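Lidded canister

A lidded canister (some folks say tub, or just "the round thing with the top") is a short container with straight sides and a separate lid.

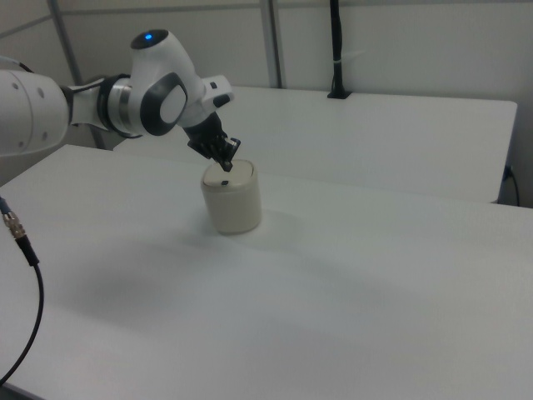 I've been adding to this page since August, so forgive me if it wanders a bit. The word gets used for tea tins, sugar pots, bathroom jars, all of it! On this wiki we stick to anything round with a flat bottom and a lid that comes all the way off. Hinged lids have their own page.

Shape

Canisters come tall or squat. I like the squat ones, because they don't tip when you go digging with a spoon, but they do eat up shelf space. My biggest squat one holds 778 grams of flour, packed down (I weighed it twice).

Lids

There are three kinds you'll run into: the press-on lid, the screw lid, and the drop-in lid that just sits there under its own weight. Drop-in lids are lovely to use and terrible for coffee. Some lids have a knob and some are plain and flat, and the flat ones stack, which I care about more than I probably should.

Collecting

Old catalogs are the best place to look things up. The Skodden kitchen line ran to eight sizes, and Cirkier sold a set of seven that nested inside each other (good luck finding the smallest). Utex made theirs in cream and pale gray only. Vilhjálmur Bundgaard wrote in to say that the Ogunleye lids fit Skodden bases if you turn them a little, and I tried it with mine and he's right, at least for the middle sizes.

Care

Wash the lid separately and let both parts dry overnight before you close it up, or you'll get that stale cupboard smell. Baking soda helps if you already have it.

See also: Biscuit tin, Hinged lids, Sugar bowl

Last edited Oct 2, 2020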